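From: Merle Tawhiri
To: Henare Paper Crafts list
Date: June 2026
Subject: Re: Marking card strips before bending

Corey McKinnon wrote:
> I'm cutting strips for the Buvard lantern pattern and keep losing
> track of which end is the bottom. Both ends are the same width, so
> once the strip is curved I can't tell. Last night I glued 2 of them
> upside down. I tried pencil but it rubs off on my hands and then
> onto the next piece. Does anyone mark theirs in ink? Does it show
> when the light is on? Also, how much bend do you put in before
> gluing? The pattern only says "curve gently."

Corey,

I mark mine in ink, low down and a bit off center. A number would work, but I got tired of sixes and nines, so I draw a small sprig in black, a few thin strokes spreading up from one point. The point is the bottom and the strokes open toward the top. It takes a couple of seconds and you can read it from any side of the table.
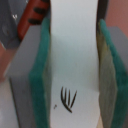 White strip with a black sprig mark, bowed slightly.

As for the bend, the curve in the picture is the amount I would go for. You want the side edges to come around a little and the face to stay smooth. If you get a sharp line across the middle, you have gone too far and it will fold there when you glue it. I press from both sides and let go, then do it again until the strip keeps some of the shape by itself. Don't pull it over the table edge. I ruined 5 strips that way in May.

On whether the ink shows: yes, if the mark is on the outside. With the light on it also shows faintly from the inside. I put it low enough that the base ring covers it. The ring in the Buvard pattern is 13 mm deep, so keep the whole sprig inside that if you can. If you draw it bigger, put the strip with the mark toward the wall.

Let the ink dry before you handle anything. Wipe the pen tip first too, or you end up with little specks on the card. An eraser won't take them off, and scraping roughens the surface so the light catches it.

For glue I use the Astora stick on the side seams and the Ornitia white glue on the base. The white glue makes thin card ripple if you put on too much.

Two questions back to you. Are you cutting with the grain running up the strip or across it? And did the upside-down ones come off cleanly?

Merle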